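Home | Club Matters | Fixtures | Archive | About

A Further Note on the Flerkport Decision

2023-07-31

Print this page | E-mail this page

Several readers have written to me regarding the position taken by Flerkport at the extraordinary meeting of the Kusik League, and in particular regarding the proposal to end promotion and relegation between the first and second divisions for the coming season. I write here in a personal capacity, as a member of the supporters' society, and nothing in this post should be read as a statement of the club.

The proposal was circulated to all 12 member clubs in the first division. It required the support of nine. The papers were accompanied by a short covering letter and a financial schedule, and clubs were asked to reply in writing before the meeting opened. It has been suggested in some quarters that Flerkport replied late. The club's reply was received and acknowledged before the deadline, and a copy of the acknowledgment has been made available to members at the ground office.

It has also been suggested that the club changed its reply after speaking with Grekent. I have read both the reply and the minute of the meeting. They say the same thing. Flerkport opposed the proposal in writing and opposed it again when the roll was called.
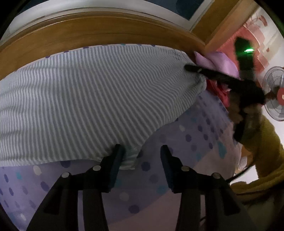
The substance of the objection was set out in the club's letter and deserves more attention than it has received. Under the proposal, the bottom club in the first division would have kept its place whatever its results, and the winner of the second division would have received a payment in place of promotion. I first read the schedule of payments late in the evening, with the pages spread over the striped blanket on my bed, and I had to go back to the second table before I understood how the sum had been reached. The payment was to be drawn from the same fund that supports youth football. No separate provision was made to restore that fund, and the letter from the League did not say when, or by whom, it would be made good.

Grekent, as champions of the second division, had the clearest interest in the outcome. Their supporters had already bought season tickets on the understanding that the club would be playing at the higher level. Whatever one thinks of the rivalry between the two clubs, and I have held firm views on that subject for many years, it would have been wrong to take from them on paper a place that they had won on the field. I am satisfied that Flerkport acted properly in saying so.

The case in favor was not without merit. Travel costs have risen, and the smaller clubs in the first division carry a heavy burden in the winter months. Rajput Park, where three of our away matches have been postponed in recent seasons, still has no covered pitch, and each postponement has meant paying for the coaches twice. A fixed membership would allow clubs to plan with greater confidence. These are real difficulties, and those who voted for the proposal should not be accused of bad faith.

My own view is that the League should address travel costs directly. A shared fund for coach hire was discussed in July and then left off the agenda. It could be brought back without any change to the structure of the competition. I would also ask that the regional grouping of cup ties, which was dropped when the present format was adopted, be looked at again.

The proposal failed by two votes. The League has confirmed that Grekent will be promoted and that the fixture list will be issued in the usual way. The League has further stated that it considers the matter closed. I would accept that, subject to one reservation. The rules at present permit a structural proposal to be placed before the clubs with very little notice. A club secretary who is away from the office may have only a few days in which to consult the board, and supporters may learn of the matter only after the vote has been taken. I intend to ask the society to support an amendment requiring a longer period of notice and the publication of all financial schedules at the same time as the proposal itself.

Members who wish to see the draft amendment may ask for a copy at the society's table before the opening home match. Comments should be made in writing and should give the member's number.
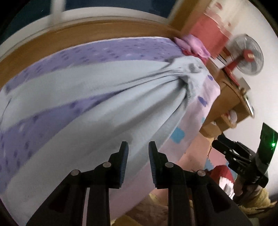 Season Ticket Arrangements

Renewals remain open at the ground office. Members who held a seat in the east stand last season should note that the two front rows are being replaced, and that seats in those rows will be offered elsewhere in the same stand at no additional charge. Requests to sit together should be made when the renewal form is handed in.

The society's coach to the first away match will leave from the car park behind the main stand. Names will be taken at the ground office until the list is full.

Print this page | E-mail this page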